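Changing antibody supplier halfway through

2020-10-25

I said in April that I would write up what happened when our usual antibody was discontinued, and then I didn't, so I'm doing it now before I forget the details.

We had been buying the same rabbit polyclonal from Cordeiro for as long as I've been in the lab. It wasn't a very good antibody. It gave a second band at 38 kDa which we had all learned to ignore, and it needed an overnight incubation to show anything at all. But we knew how it behaved, and all the blots for the first half of my project were done with it.

The email saying it was being withdrawn arrived when I had one part-used vial left. I asked if there was any of the old lot in stock anywhere and was told no. They offered a replacement raised against a different part of the protein, and I ordered that along with one from Mullomen.

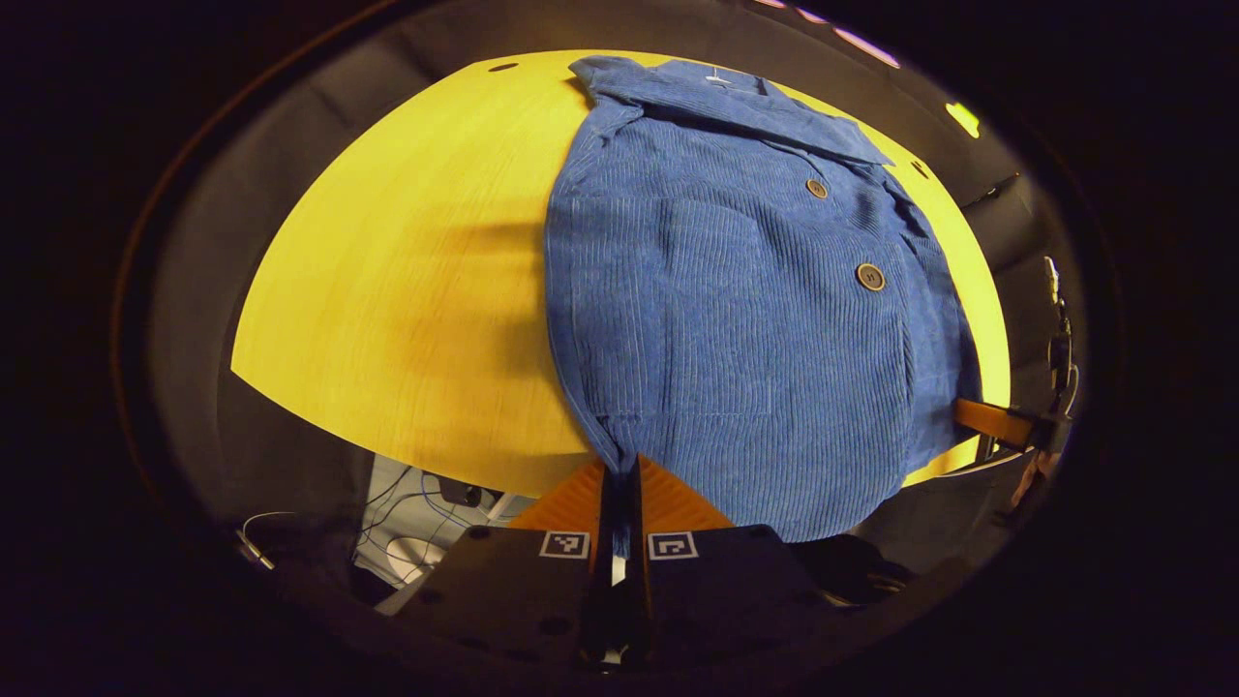 Both came within the same fortnight. I ran them side by side with the last of the old stuff, using the same lysates, on strips cut from one membrane. The Cordeiro replacement was clean but very weak. The Mullomen one gave a strong band at the right size and nothing at 38, even with a long exposure. It also worked after two hours at room temperature, so I could finish a blot in a day.

The awkward part was what to do about the old results. Baltasar Zabala, who runs the lab, wanted the key samples repeated with the new antibody so that everything in the paper matched. I thought that was too much work at first, but there were only 6 blots that really mattered and I still had frozen lysate for 5 of them. The missing one had to be grown again from scratch, which took longer than the rest put together.

The pattern held up in all of them. The differences between treated and untreated cells were a bit smaller than before, I think because the old antibody had a high background and I was subtracting it badly.

A few practical things. The new vial is 200 microlitres and I split it into small aliquots on the first day. The old one had been in and out of the freezer for years — you could see from the writing on the lid how many people had used it. I now put the lot number in my notebook next to every blot, including the dull ones. I also keep a tube of one control lysate back for testing whatever comes next.

I haven't tried the Mullomen antibody on fixed cells yet. Someone at Jancombe told me it needs a harsher retrieval step than the datasheet suggests, so I'll start with that and post the conditions if they work.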